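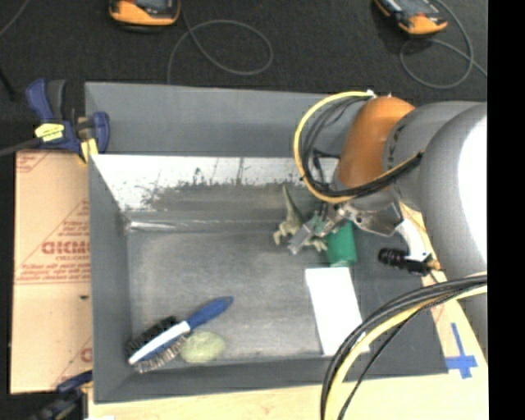 Namholm Open-Top Bin, Large, Gray: Review

By Renata Brzozowska
February
14 comments | 40 shares

The Namholm is a single-piece open bin with sloping sides, sold as general household storage. I bought two. One sits on a wooden tabletop and takes whatever small things have no other place: a toy dinosaur, a green cup-like cylinder, a white box or card. The other has spent its time on a shelf with heavier contents. The notes below cover both, over one winter of ordinary use.

Shape and access

The sloping sides are the main thing to understand before buying. They make the floor of the bin smaller than the opening, so the usable base area is less than the rim measurement on the label suggests. Measure your flat items against the floor. A stack of picture books that looked as if it would fit by the rim figure stopped partway down and sat on the slope.

For mixed small items the slope is an advantage. Round objects roll back to the middle and end up within reach, and there is no tight corner at the bottom where a coin or a puzzle piece can wedge. It is also easy to reach in from any direction, with the forearm clearing the rim at a natural angle. My older Jellex box has vertical walls and holds more for the same rim size, but getting a thin card off its floor usually means tipping the whole thing.

Thin, flat objects are still the weak point. A playing card lying flush on the floor has to be slid to a wall and walked up it with a fingertip. The slope helps with this. It does not remove the problem.

Color and visibility

Gray was the only color in stock in the large size. It does a reasonable job. White paper and bright plastic show up at a glance. Gray-green things do not, and a dinosaur of that color is easier to find by its outline than by its shade. If most of what you store is dark or muted, I would look for a pale bin. Nowicki makes one in cream, though only in a smaller size when I last checked.

The inside surface scatters light fairly evenly under a ceiling fixture. Under a desk lamp placed close to one side, the near wall throws a shadow over part of the floor. Moving the lamp to the far side fixed it.

Stability

On a bare tabletop the bin stays put while you rummage with one hand. Pulling hard on the rim will move it, as it will move any bin without rubber feet. I cut four pieces of adhesive felt for the underside and regretted it, as felt makes it slide more. Thin silicone dots worked. They add very little height and have not come off.

On low-pile carpet it does not slide at all, but it rocks slightly if the carpet is uneven. I would not stand a filled one on deep pile.

Load

I loaded the shelf bin with hardback catalogs and left it for six weeks. The walls bowed outward a little at the middle of the long sides while full. They returned to straight once emptied, as far as a steel rule could tell me. The rim has not cracked or whitened.

Lifting is another matter. With the bin full, the slope pushes your hands outward and you end up holding it by the rim alone. Two people should carry a full one. Half full, one person can manage.

Cleaning

Warm water and dish soap take care of dust, crayon and dried juice. Ballpoint needed rubbing alcohol and left a faint line. With no internal ribs to work around, wiping it out takes under a minute. Dry it upside down on a rack, with one edge propped so that air gets in.

Stacking

Empty bins nest, and they nest well – too well, in fact, if pressed together. My two locked after a night under a box of winter boots and had to be worked apart with a butter knife. A folded sheet of newspaper between them prevents this. There is no lid in the range, and filled bins cannot be stacked.

What I would change

A molded lip deep enough for fingers would make carrying much easier. The label should state the floor dimensions next to the rim dimensions. The adhesive on that label is also poor: it tore in strips and left a residue that took two rounds of vegetable oil to lift.

Verdict

Good for loose, mixed items that are picked out one at a time. Poor for books, files and anything square. If you need capacity per shelf inch, buy a straight-walled box. If you need to see and grab things quickly, the Namholm is the better shape, and I have kept both.

Rating: 4 out of 5

Correction: an earlier version of this review said the bin came with a lid. The lid belongs to the Jellex. Thanks to Eugeniusz Kaczorowski for writing in.

Related reviews

Jellex Straight-Wall Box, two years on (256 shares)
Nowicki Cream Tray Set
Pultaven Folding Crate: hinges tested (421 shares)
Silicone dots or felt pads for bare wood
Drawer dividers that stay where you put them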